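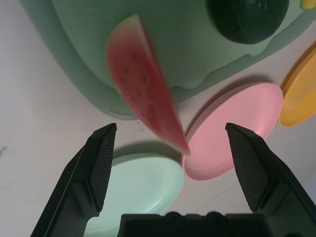 *图 1 西瓜片与粉色盘,后方为灰绿色波浪边托盘。*

# Grusham 餐桌摆盘标注集

Grusham 收录桌面水果摆盘的静态画面及其文字标注,内容限于盘、托盘和水果三类物品之间的摆放关系。标注规范由 Chun-hung Yang 维护,检索字段沿用内部词表 Mullitz。

当前版本日期:22/7/24

## 1. 内容范围

- 收录 31 个摆盘单元,每个单元对应一个文件夹。
- 标注语言为简体中文,类别代码用英文小写。
- 每幅画面单独标注,不参考前后画面。
- 不含声音、重量、温度和食材来源信息。
- 不含营养成分,也不提供份量换算。

各单元的画面数量不等。抽样统计时应先按单元分组,再在组内抽取,否则画面较多的单元会占去大部分样本。

## 2. 目录结构

```
grusham/
├── units/
│ ├── 001/
│ │ ├── frames/
│ │ └── labels.csv
│ └── ...
├── vocab/
│ ├── mullitz_items.csv
│ └── mullitz_colors.csv
├── notes/
│ └── review.md
└── README.md
```

`labels.csv` 为 UTF-8 编码,逗号分隔,首行为字段名。用表格软件打开后再保存,可能会把单元编号前面的零去掉,提交前请检查。

## 3. 字段说明

| 字段 | 类型 | 说明 |
|---|---|---|
| `unit_id` | 字符串 | 单元编号,保留前导零 |
| `frame_id` | 字符串 | 画面编号,单元内唯一 |
| `item` | 字符串 | 物品类别,取自 Mullitz 词表 |
| `color` | 字符串 | 主色,取自颜色词表 |
| `relation` | 字符串 | 与参照物的位置关系 |
| `ref_item` | 字符串 | 参照物,可为空 |
| `visible` | 整数 | 可见比例估值,上限 100 |
| `note` | 字符串 | 自由文本,可为空 |

`visible` 为人工估值,完整可见记 100,被遮挡或超出画面时按可见面积给值。该字段只适合做粗筛,不应作为测量结果引用。

## 4. 物品类别

### 4.1 盘

代码 `plate`。圆形、带浅边的单件餐盘归入此类。同一画面内有多只盘时,以颜色区分,不另设编号。图 1 有浅薄荷绿、粉、橙黄共 3 只圆形塑料盘,`color` 依次填 `mint`、`pink`、`yellow_orange`。

盘因视角呈椭圆时仍记为圆盘。盘沿的反光和落在桌面上的阴影不单独标注。

### 4.2 托盘

代码 `tray`。尺寸大于餐盘、用于集中放置水果的浅底容器归入此类。边缘形状写入 `note`,可用值为“直边”“卷边”“波浪边”。灰绿色统一填 `sage`,不要写成 `green` 或 `mint`。

### 4.3 水果

代码按“品种_形态”拼写,例如:

- `watermelon_whole`:整个西瓜
- `watermelon_slice`:西瓜片,通常可见瓜肉与瓜皮边
- `fruit_unknown`:能确认是水果,但品种无法判断

西瓜片的 `color` 取瓜肉颜色,整个西瓜取瓜皮颜色。瓜肉上的深色小点不单列类别,瓜皮条纹需要记录时写入 `note`。

画面角落只露出一小块颜色、连是否为水果都不能确定的,填 `item=unknown`,颜色照填。图 1 右上角的黄色小物件即按此处理。不得用同单元其他画面推断其品种。

## 5. 位置关系

| 值 | 使用条件 |
|---|---|
| `on` | 物品与参照物表面接触,并由其承托 |
| `above` | 物品在参照物上方,未见接触 |
| `beside` | 两者并列,无承托关系 |
| `behind` | 物品位于参照物后方 |
| `unclear` | 遮挡或模糊导致无法判断 |

`on` 与 `above` 是分歧最多的一组。判断以接触为准,间隙再小也填 `above`。图 1 中瓜片尖端在粉色盘沿上方一点,记录如下:

```
item=watermelon_slice
color=red
relation=above
ref_item=plate
note=参照盘为粉色;尖端朝下
```

整瓜一行填 `relation=on`、`ref_item=tray`。

标注只描述当前画面。不要填写“即将放下”“刚拿起”“已摆好”等涉及过程的说法,`note` 中也不允许出现。

## 6. 颜色词表

颜色按目视判断,不做取色。容易混淆的项目:

- `mint` 与 `sage`:前者浅而偏亮,后者偏灰。
- `yellow` 与 `yellow_orange`:带有明显橙味的填后者。
- `dark_green` 只用于深色瓜皮,不用于容器。
- `white` 用于桌面时不建行,桌面不属于标注对象。

一件物品有多种颜色时只填面积最大的一种,其余写入 `note`。运动模糊或强反光使颜色难以判断时填 `unclear`。

## 7. 复核流程

1. 初标人完成一个单元后,运行 `check_vocab` 检查代码拼写。
2. 复核人逐行核对 `item`、`color`、`relation`。
3. 有分歧的行写入 `notes/review.md`,保留双方意见。
4. 定稿后由维护者合并,初标人不自行修改已合并的行。

Castillo 表格模板仍可用于初标,但旧模板没有 `ref_item` 列,导入前需手工补齐。Fleltix 导出的文件使用分号分隔,须先转换。

## 8. 已知问题

- 早期单元把波浪边托盘写成“花边盘”,尚未全部替换。
- 部分 `sage` 行误填为 `mint`,集中在托盘类。
- 西瓜片只露出瓜皮时,两位标注者的 `visible` 值差异较大,暂不合并取平均。
- 盘与盘相互遮挡时,`behind` 和 `beside` 的界线仍不稳定。
- 画面边缘的物品有漏标,整瓜和浅色盘较常见。

## 9. 适用与不适用

可用于物品名称核对、颜色词表测试,以及中文位置描述的一致性检查。不适合用于估算水果大小或成熟度,也不能据此判断容器是否适合接触食品。

引用时请注明数据集名称与版本日期。改动词表后再发布的,须附上修改后的 `mullitz_items.csv`,并在文件首行写明改动人。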